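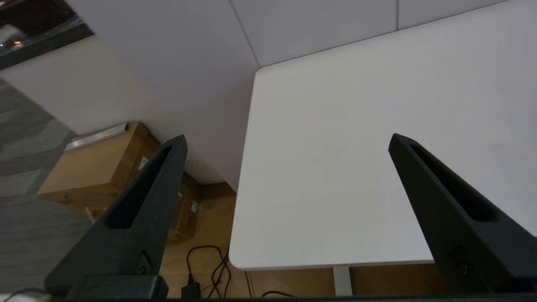
**Large white table rocks, carpet and wood floor, next to panel walls. Legs, floor or top?**

Posted in Furniture and Fixtures, Oct 10, 2018

**tableside161**

We moved into a unit in the Cirkano building in Warkovau in March and put a large white table in the corner, where two runs of partition meet. The walls are flat white panels with narrow seams, part of a system called Favo that was there when we took the lease. The floor is part gray patterned carpet, part light wood under the table. The table has rounded corners, a pale edge band and white legs. It came secondhand from an office clearance place named Cordier and cost us 258 with delivery. There was no manual.

The table rocks. If you lean on the front edge, it dips a little and comes back. If you lean on the back corner by the wall it does the same thing the other way. With nobody leaning on it, it looks fine. A pen stays put on it. But anything that needs a steady surface is a pain, and the cutting and laying out we do on it means somebody is always leaning.

What I have tried so far:

- Turned the feet on the two front legs. One turns freely and one is stiff. I got the rocking to go away for a day and then it was back.
- Folded card under one foot. It works its way out when the table gets bumped.
- Pushed the table hard up against the panels. It stopped rocking toward the wall, but the panel behind it started to creak at the seam, so I pulled it back out.

There is a metal rail left over from when the partitions were changed, plus some cardboard boxes on the floor by the wall. I have wondered about using the rail as a brace under the top, from leg to leg. I don't know if it is the right sort of thing for that.

So I would like to know three things. Is this more likely to be the floor, the legs or the top? Can I fasten the table to the partition so it can't move? And is there a decent way to clean a matte white top? Ours picks up gray marks from sleeves and boxes, and ordinary spray leaves streaks.

I can take the legs off if I have to, but I would need a second person for it, and we use the table every day, so I'd want to do it once.

**panelandpost**

Don't fasten it to the partition. I have put up and taken down a lot of panel walls, Favo included, and they are made to stand up and carry their own weight plus maybe a small shelf on the proper brackets. They aren't made for a table pulling on them every time someone leans. The creak you heard at the seam is the panels shifting against each other. Do that for a few months and the seam opens up. Then you have a gap in the wall and still have a table that rocks. If you rent, look at your lease too. Screw holes in panels usually get charged per panel.

Leave a gap behind the table, enough to get a hand down. You'll want that anyway when something falls behind it.

On the rest, work from the floor up.

1. Clear everything off the top and move the boxes and the rail out of the way so you can get at all of the legs. Check that no foot is sitting on a carpet seam. Carpet tiles often have a slight ridge where they meet, and a foot with one side on the ridge will feel fine until somebody leans.

2. Slide the whole table over by the width of a hand and try it again. If the rocking changes or moves to a different corner, it is the floor. If it stays exactly the same, it's the table.

3. If it's the table, get underneath and check the bolts where each leg meets the top. Put a hand on the leg and have the other person lean. You can feel a loose one move. Tighten each bolt a little at a time and go around twice. Don't crank one all the way down first. It pulls the leg out of square and then the others won't sit right.

4. Only touch the feet when the bolts are tight. Wind all of them in as far as they go, then bring them out one by one until the rocking stops. Your stiff foot is probably full of carpet fluff. Take it out, clean the thread with an old toothbrush, and put it back.

I think you did step four first, and that is why it only lasted a day.

For carpet, wide feet are better than narrow ones. Narrow feet sink, and they sink unevenly because there's more weight over one leg than the next. You can get round plastic cups to go under them from any hardware store. Give them a week to settle and then adjust the feet one more time.

As for the rail, I'd leave it alone. Partition rail is generally thin folded metal that is meant to be held in a channel. Put it across the underside as a brace and it will twist. It will also be right where people's knees go. If it belongs to the wall system, the landlord may want it when you leave, so put it somewhere dry and flat and write on a piece of tape what it is.

**oldstockroom**

we had the same thing, put a rubber wedge under it. fine ever since

**panelandpost**

A wedge does work on a hard floor. On carpet it tends to sink in with the foot, and then you need a bigger wedge.

**oldstockroom**

ours is on lino so ok, fair

**whitetops_and_sinks**

I can't add much on the rocking except to say check the top itself. Large tops sag if the legs are set in a long way from the edge, or if the frame below doesn't run the full length. Lay something straight across it and look for daylight underneath. A long steel ruler will do, or a level, or the straight side of a door if you have one off its hinges. Do it lengthwise, then across, then corner to corner. A bit of daylight in the middle is normal on an older board and you can live with it. If one corner is lower than the other three, the top has warped, and no amount of turning feet will fix that for long.

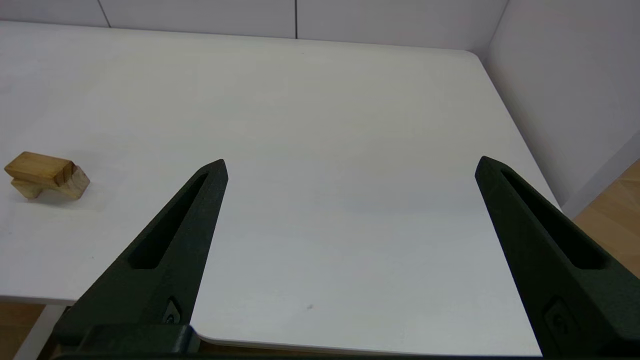
Rounded corners are where I'd look next. The band has to bend around them, so they are usually the first place it lifts. Run a fingernail along the edge, paying attention at each corner. If it catches, water can get in there, and a board that has taken in water at one corner swells at that corner. A lifted band can be pressed back with contact adhesive and some masking tape left on overnight. Wipe off what squeezes out while it is still soft.

Now the cleaning. The streaks come from using too much product. Most sprays leave a film, and on a matte surface you see it when the light comes from the side. What I do:

- Dust it dry first. If there's grit on it and you go in with a wet cloth you'll scratch it.
- Use warm water with a couple of drops of dish soap in a bowl. Wring the cloth out well.
- Wipe in straight lines from the back edge to the front, then go over it with plain water, then dry it with a second cloth. Drying is the part people skip.
- For gray scuffs, try a white pencil eraser before anything else. It gets most of them.
- For the ones it doesn't get, put a little baking soda on a damp cloth and rub lightly, then rinse. Try it near the edge first.

Keep away from melamine sponges on a matte finish. They are a fine abrasive, and they leave shiny patches that don't come out. I did one of ours that way over 30 days, a bit each evening, and ended up with a shiny oval right where I sit.

Stop dragging cardboard across it as well. The underside of a box picks up grit from the carpet and that is likely where half your marks come from. Lift the box on and lift it off, or put down a sheet of kraft paper when you are unpacking.

**tableside161**

Thank you. I did the slide test this afternoon. Moved it over by a hand and the rocking stayed the same, so it's the table. Two of the bolts on the back leg near the wall were loose enough to turn by hand. I tightened them all going around twice and it is a lot better already. I haven't touched the feet yet and will wait until I can get the cups.

The stiff foot was packed with gray fluff, as you said.

The eraser took off most of the marks. There is one long one left near the front that I think is a scratch. Is there anything for those?

**whitetops_and_sinks**

If your nail drops into it, no. You can get a white filler stick that hides it from a distance, but it wears off where your arms rest. I would turn the table end for end so the scratch is at the back.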